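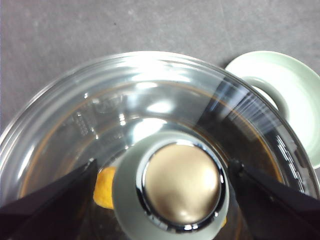
Wrist view over the glass bowl, mint-green piece between the fingers.

Cliretti: kitchen table recordings from the Kuder arm

5 min read

Hello! If you've found this folder you probably either want the data or you're building an arm of your own and fancy a nose around someone else's mistakes. Both fine. I'll do the data first and then ramble.

What's in the folder

There are 592 episodes, each one a single go at a single task, with video from two cameras plus the joint readings and gripper opening. I recorded 800 and then sat down over a couple of very long evenings and chucked out the ones where a cable came loose, or I'd forgotten to start one of the cameras, or I'd knocked the table with my hip (more common than you'd think, it's a narrow bench). Failed attempts are still in. If the arm missed the thing, that's a proper episode and it's marked as a miss. I only binned the ones where the recording itself was rubbish.

Each episode has its own folder with:

wrist.mp4, the small camera that rides on the gripper
table.mp4, the fixed camera looking at the workspace
joints.csv, one row per tick, angles in degrees
gripper.csv, opening as a number from 0 (shut) to 1 (as wide as it goes)
note.txt, whatever I typed at the end, sometimes nothing

The notes are not tidy. I wrote them for myself with one hand while resetting the table with the other, so you'll find "ok", "okay", "OK ish" and "no!!" all meaning more or less what they sound like. There's a cleaned column called result in index.csv, so please use that one and treat note.txt as colour.

The tasks

Three of them, all kitchen-flavoured:

lift: pick an object up from the table and hold it clear
move: pick something up from one place and put it down in another, usually on or off a plate
bowl: anything that involves going into the big glass bowl

Lift is easy and there's far too much of it, I know. It was what I did whenever I'd changed something on the arm and wanted to check it still worked, so it piled up. Bowl is the one I care about and it's also the one I have least of. Going down into glass with liquid in the bottom is horrible for the wrist camera. You get rings of glare round the inside wall and stripes of reflection all down one side, and my first attempt at finding the object by colour went looking for it in the highlights. I've left the exposure on automatic throughout. I did think about locking it and then thought, well, the next person's kitchen won't have locked lighting either.

The arm

Kuder is a home build that got too big for home. It started on my desk and then moved to Cluseck, which is the shared workshop I belong to, when the base got heavy enough to mark the furniture. The links are printed, the base plate is cut from scrap, and the joints have been rebuilt more often than I'd like to write down. The elbow is the weak point. It has a bit of slop in it, so if you replay the joint angles on a stiffer arm you'll land slightly higher than I did. I haven't corrected for that in the files because I don't trust my own measurement of it!

The gripper is two black fingers that close in parallel. I went through a phase of adding clever things to them and took nearly all of the clever things off again. Wide flat fingers block a good chunk of the wrist view, both lower corners basically, and I've gone back and forth on whether to move the camera. Moved it up and I lost sight of the tips. Moved it back down. If you crop the wrist video for training, leave the bottom half alone, that's where everything happens.

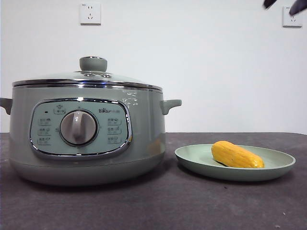
The fixed camera is clamped to the shelf bracket and it does creep. I check it against a bit of tape at the start of a session and nudge it back, but the nudging is by eye, so don't assume one calibration holds for the lot. There's a calib folder with one file per session, and each episode in index.csv tells you which session it belongs to. Use the matching one. Bence Borbély pointed out that I could have bolted the thing down on day one and saved everybody the bother, and yes, Bence, I could.

Driving it

All of it is me moving the arm by hand through a little leader arm (same shape, smaller, no motors worth mentioning), apart from a batch in October when Hyun had a go. You can tell the difference straight away. I creep up on things and Hyun just goes and gets them. The driver column says which of us it was, and it might be worth keeping an eye on how those get split, as a model trained on the pair of us without knowing it comes out with a very odd sort of hesitation halfway down.

Start and end positions are roughly the same every time but I didn't force it. Objects were put back by hand wherever they looked sensible, so the layouts drift about over a session.

Things that are wrong with it

The timestamps on the two videos don't share a clock. I line them up using a quick open-and-shut of the gripper at the start of each episode, and the offset is in index.csv as cam_offset. It's good to a frame or so. If yours needs better than that, you'll want to redo it.

A few of the gripper readings go flat near the shut end, which is a sensor that wasn't seated properly. Those are flagged as grip_suspect. The video is fine.

There's one table, one wall, one set of crockery. Lovely for me, not much use if you want something that copes with your own kitchen. I'd treat this as practice data, or something to mix in with other stuff.

Nothing was cooked. The arm has never been near a hob and I'd rather it stayed that way, the printed parts go soft.

Using it

Do what you like with it, commercial or not, just say where it came from and don't put my name on claims about how well your arm works. If you fix the timestamps properly please send them back, I'd be dead chuffed.

The loader is load.py and it needs numpy and OpenCV. Run it with the path to the folder and it prints a summary, and if the summary doesn't say 592 then your download got cut short, so have another go. Drawings for the fingers are in parts/fingers, version 3. Version 2 is in there too but the screw holes are wrong.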